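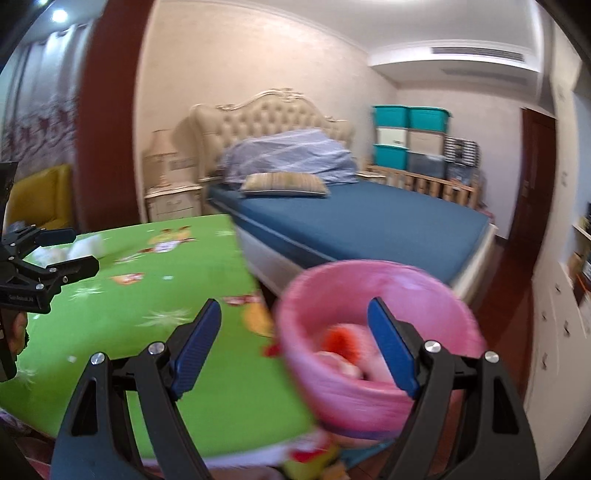
According to Fatos Perić, the first thing to change at Cusholm was the talk on the shift, long before any job did. People who used to fold and sort side by side now spent mornings showing the work one motion at a time.

Cusholm is a housekeeping and laundry contractor in Vukside with 200 employees. It began automating its household tidying service under a program called Kombo, in which staff use hand-held grippers to pick up and move toys, bedding and other everyday items. Recordings of the work are used to train robot arms supplied by Skokell.

Thirteen cleaners moved to recording work in the first year. Their shifts were cut to 8 hours, and pay was set by the hour in place of the old rate per room. Lifting injuries fell, but complaints of sore wrists and thumbs rose, and the grip was later made lighter.

Critics within the workforce asked who would keep the jobs once the arms were in regular use. Under an agreement reached in June, no cleaner may be dismissed while the program runs, and those who record 300 tasks qualify for paid training in machine upkeep. Evening shifts are still done entirely by hand.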